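Soft Toy Finisher and Inspector, Part Time
Jostico Pty Ltd, Zurnau workroom
Reference 3174
Posted August 2023

Jostico finishes and checks small plush toys for the Beyene range before they are packed for wholesale. We are filling 2 part-time positions at the finishing bench. Both are ongoing after a probation period.

The work

Toys reach the bench stuffed and closed. The finisher ties the neck ribbon, trims stray pile along the closing seam, and tests the eyes and nose for secure attachment. Each toy is then compared with the approved sample for its colour, and graded as pass, rework or reject. Bears in the current line are small, in velvety plush with a dark nose and a pale pink neck bow.

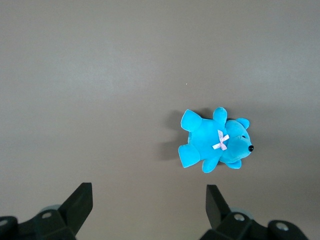
Duties

Tie and set bows to the approved sample, with loops even and tails trimmed to length.
Carry out pull tests on eyes and noses using the bench gauge, and record the result against the batch number.
Check ears, arms and legs for seam gaps, uneven filling and twisted attachment.
Brush the pile and remove lint before bagging.
Complete the batch sheet. A standard batch is 222 toys.
Quarantine any toy with a loose component — no repairs are made to eyes or noses at this bench.

Requirements

Good close vision, corrected or otherwise, and reliable colour discrimination.
Steady hand-sewing to a consistent stitch length.
Ability to sit or stand at a bench for a full shift, with scheduled breaks.
Legible written English for batch records.
Experience in garment, upholstery or toy work is preferred but not essential. Training on the gauge is provided.

Applications

Send a resume and a short cover letter to the Jostico office, quoting reference 3174. Shortlisted applicants will be asked to complete a paid bench trial, consisting of bow tying and a sorting exercise. Applicants from the May intake (reference 1194) may reapply and need not repeat the sorting exercise.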